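How to Test Whether a Robot Can Really Clear Your Table

I get asked the same thing at every family dinner: when can I buy a machine that tidies up after the kids? My usual answer is "not this year," and then everybody goes back to the potatoes. But you can get a much better answer than mine with a table, a few things from your kitchen and one slow afternoon. I've run this test on two arm setups now, the Dratau and a secondhand Zonier, and I've changed how I do it quite a bit along the way.

You'll need a two-arm robot you already know how to drive (or a friend with one - mine is Jagadeesh Kaimal, and he takes payment in samosas), a table you don't love, and a notebook. Use a real notebook. I tried keeping score on my phone and lost a whole Tuesday of results.

Step 1: Pick your mess

Go for things that behave differently when you grab them. Something stiff, something squashy, something that tips over, something that flops. Please don't use a row of matching wooden blocks! Every robot looks brilliant with blocks. Then put at least one item in a bad position on purpose. Dishes in a real kitchen don't wait for you with their rims level.

Step 2: Write the chore as one sentence

"Clear the table" is too vague, and you'll end up arguing with yourself over what counts. Mine reads: "Bag to the right end, bowl upright, everything else left standing." Saoirse Lenihan talked me into adding that last part after a run where the machine did its job perfectly and flattened everything next to it.

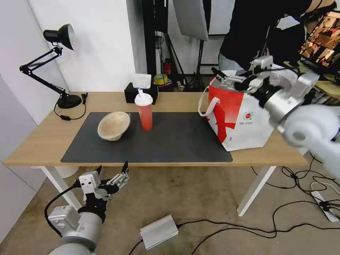

Step 3: Start with the floppy thing

Bags are my favorite test, and I'd put one in every session. A person grabs a shopping bag without thinking, but for a machine it's a thing with no fixed shape, and the handle never sits in the same place twice. Look for where the fingers close. Going for the upper rim, like the gripper on that white and red bag, gives you a decent hold on something you can find every time, while the thin strap looping out over the mat is much harder to pin down. It's also the bit that can drag along behind and catch on whatever is standing nearby, so when you score the move, score the strap too. I give half a point if the bag gets there and anything else has been shifted.

Step 4: The tipped bowl

This one sounds easy and it's the one I'd warn you about. Getting hold of a rim is fine. Turning the bowl over and setting it down gently is where things get interesting, and a round bowl will happily roll away from a nudge. Let the robot try five times from the same starting pose, then turn the bowl a little and go again. If it only manages the first pose, write that down. That's a trick it has learned, and your kitchen will ask for more.

Step 5: Count the helping hands

Every time you reach in to fix something, make a mark. Over my last batch of 597 tries, 484 finished without me touching a thing, and I was thrilled until Adel Lahlou asked if I'd want a dishwasher that needed rescuing that often. Fair point, Adel.

So, can they do it yet?

One chore, one table, items it has met before: yes, pretty well, and slower than my six-year-old. A new table with strange stuff on it: I wouldn't leave the room. I'm running the bag test again in December with paper bags and those crinkly produce ones, and I'll add the scores to this page when I have them.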